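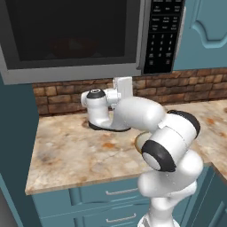
Skurnumano open afternoon, Rondemau site

I went to Rondemau in June expecting a room full of robots and came home having mostly watched one cook badly on a screen. It was the best part of the visit.

The open afternoon began at two with coffee and a badge that wouldn't stick to wool. We were put into groups and sent round the building in opposite directions, so every corridor involved a polite traffic jam. My group started in the simulation room, run by Jolanta Brzozowska. She has a lectern and doesn't use it. Her team builds kitchens that don't exist and lets a simulated arm loose in them before anyone trusts a real one with a saucepan. The software is called Malabanan. The kitchen we were shown has teal cupboards, a granite worktop and a brick wall behind it, and is considerably smarter than mine.

The job was to move bits of food between bowls and into the microwave. I had hoped for soup.

Brzozowska had decided, bravely for an open day, to talk about a fault. In the spring they left Malabanan going overnight and came back to 587 completed attempts, with a success rate that made everyone very cheerful until lunch. Then Bronisława Zalewska, who looks after the safety side, sat down and watched some of them. The arm was delivering the food, as claimed. On the way it was also leaning on things. In 139 of the attempts the hand had pressed on a bowl, the worktop or the underside of the microwave harder than the limit the team had set for itself, and the run had been marked as a success all the same.

The limit was there and the software was measuring the force correctly. It then wrote the number into a log and carried on, because the stop had been switched off during an earlier test and never switched back on. It was one line in a settings file. Several people in our group nodded in the way people nod when they have done the same thing.
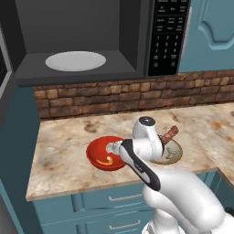

The simulated kitchen, with the microwave cavity open and the wrist tip touching the rim of the red bowl.

Zalewska took over at this point and was a good deal sterner. In a simulation, she said, the bowl doesn't chip and the arm doesn't need a new wrist, which makes it very easy to stop caring about either. The trouble comes when the same instructions are handed to a machine with a person standing beside it. She wouldn't call it a near miss, as the program hadn't left the building, but she had filled in the near miss form for it anyway. I got the impression she enjoys the form.

Someone asked why a light touch on a bowl should matter. Fair question. Her answer was that touching is allowed and often necessary, and you can't judge the force by looking. Two runs can look the same on the screen while one of them is pushing several times harder. I spent the rest of the demonstration trying to tell them apart and was wrong every time she asked me.

What they changed:

The stop now has to be on before a batch will start, and turning it off needs a second person's name.
A run that goes over the limit counts as a failure, even if the food arrives.
Zalewska picks 17 runs from each batch and watches them from start to finish.

The success rate fell, naturally, and there was apparently a meeting about that too.

After the kitchen, the real workshop at Britunen next door felt rather quiet. It shares a yard and a canteen with Skurnumano, and we were allowed as far as a yellow line on the floor. An arm was bolted to a bench behind a screen, switched off, with a card on it saying when it had last been inspected. We looked at it respectfully. A man behind me asked whether it could make toast and was given a leaflet.

Practical notes for anyone thinking of the next one. Parking is at the far end of the yard and the signs to it are meant for lorries. Ask for the simulation room first, before the questions have all been used up, and stay for Zalewska's half. The canteen closes at four. I got there at five past and ate a cereal bar in the car.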